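Cikside Cell 5, Pick Station: Post-Fault Inspection Checklist
Completed by: Hui-mei Hsieh
Reviewed by: Zane Grīnberga
Reason for inspection: wrist overforce trip during fruit pick, April

1. Emergency stop, pendant and cell door
Result: Pass
Comment: Both circuits drop drive power. Reset requires a key turn, as specified.

2. Wrist force limit
Result: Fail
Comment: Limit found at 156 percent of the commissioned value. The log shows the change was made during tuning and never reverted. Restored and locked.

3. Finger pads and mounting screws
Result: Pass with comment
Comment: Left pad scored at the tip. Replaced from stock. Screws at torque.

4. Approach path, simulated
Result: Fail
Comment: Replayed in Gimby with the pear and bowl set. The planner takes the stem as part of the body and places the grasp center too high. With the stem over the rim, the right finger meets the bowl before the pad reaches the fruit.

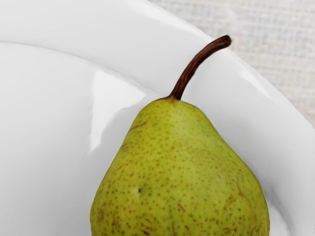 The collision model for the bowl was also loaded without its rim. Corrected model loaded and replayed 6 times with no contact. Stem segmentation is still open with Casado.

5. Glare rejection on glazed surfaces
Result: Not verified
Comment: Depth dropouts logged on the live cell. Simulated depth is clean and cannot be used to close this item. Needs a live test.

6. Fault response time
Result: Pass with comment
Comment: Arm stopped around 7 ms after threshold. The stop was correct; the threshold was not.

7. Parameter change control
Result: Fail
Comment: No sign-off recorded for item 2. Force limits now need a second login.

Status: Locked out. Simulation use permitted. Release requires items 4, 5 and 7 closed and signed by Z. Grīnberga. Copy to Vistent service desk.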